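How to moderate the chat on a small gaming stream (without losing your weekend)

Wrote this up fast after the Bonthorpe charity stream because three people asked me for my settings. Works for Twitch, YouTube, most of the others. Menus move around so I'm not giving exact clicks.

What you need
A second account for testing. At least one other mod. A shared doc. Headphones if you're in the same room as the streamer.

Step 1. Write the rules first

Short. Five lines, tops. Ours for Bonthorpe:

No slurs. No personal info. No spoilers for the game being played. Don't argue with mods in chat, message us. English or Dutch please, so the mods can read it.

Pin them. Put them in the channel panel too, people on phones often miss the pin. Read them out loud to the streamer before you go live. Milan Van Dijk broke his own spoiler rule in the first ten minutes and we couldn't really time out the host.

Step 2. Set up the word filter

Start small. My blocklist has 26 entries and that's after two years. Big lists you download from forums catch everything, including half the place names in a fantasy game. I once had a list that blocked the name of the final boss. Whole chat went quiet and we thought the stream had died.

Set it to hold messages for review, not delete. Check the held queue every few minutes. Add spellings with numbers in them as you see them, not before.

Log into your test account and try it. Type something rude. Type something fine. Fix what's wrong.

Step 3. Slow mode

Off by default. Turn it on when you can't read the chat any more. With 40 people watching you'll probably never touch it. When Rianne Jacobs got raided during the Salcedo playthrough she had 2,488 viewers for half an hour, and ten second slow mode was the only reason I could keep up.

Followers-only is the next step after that. Set it to ten minutes, tell chat you've done it, turn it off again when things calm down. People forget this last bit. Write it on a sticky note.

Step 4. Split the job

Two mods minimum for anything over an hour. One reads chat, one does the held queue and private messages. Swap every hour or your eyes go funny.

Agree who covers breaks before you start. Food too. Veerle Segers eats at her desk with one hand on the mouse and I can't do it, I get noodles in the keyboard. Take your twenty minutes, properly away from the screen.

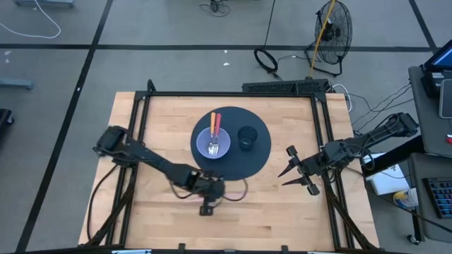 Bowl, two forks and a cup on a round navy placemat.

Back to it. Handover when you return is one message in the mod channel: who's been timed out, who's been warned, anything odd. Doesn't need to be tidy.

Step 5. Warn, time out, ban

In that order, mostly. Warning is a whisper or a reply, name the rule. Time out is ten minutes for the first one, a day for the second. Ban is for slurs, threats, and posting anyone's address or workplace. Those skip the line, no warning.

Don't explain bans in chat. It turns into a debate and the debate is worse than the original message. "Handled, moving on" and then actualy move on.

Screenshot before you delete. Every time. Name, message, time. Goes in the shared doc. If someone has to report it to the platform later you'll want it, and the deleted log doesn't always keep everything.

Step 6. Look after the person on camera

Agree on a signal. We use a message in the private channel with just the letter B, meaning take a break now. Arnout Verbruggen reads chat the whole time and goes red when somebody has a go at him, so for his Thursday streams we ask him to keep chat on the mod's screen and we feed him the good questions.

If it gets really nasty, end the stream. Have a "back soon" screen ready. Ending early is fine — the VOD can be trimmed later.

Step 7. After

Ten minutes, same night. Go through the doc. Appeals get read by a mod who didn't do the ban. Take out filter words that only caught inocent people.

Bonthorpe had 531 held messages, nearly all of them the same copy-paste joke. Added one line to the filter, done.

A few extras

Bots: one is enough. We use Stasteo, free version. Two bots will fight each other and both time out your regulars.

Links: off for everyone except mods. Approve them one by one if someone asks nicely.

New mods: sit them in for a whole stream with read-only access first. Amber Hoekstra started that way in January and was running the queue by herself a few weeks later.

Co-op streams: each channel has its own chat and its own rules. Check with the other mods beforehand. Didn't do this for the Bistonen co-op night, ended up banning one of their mods. Sorry again.

Will add my filter list when I've cleaned it up.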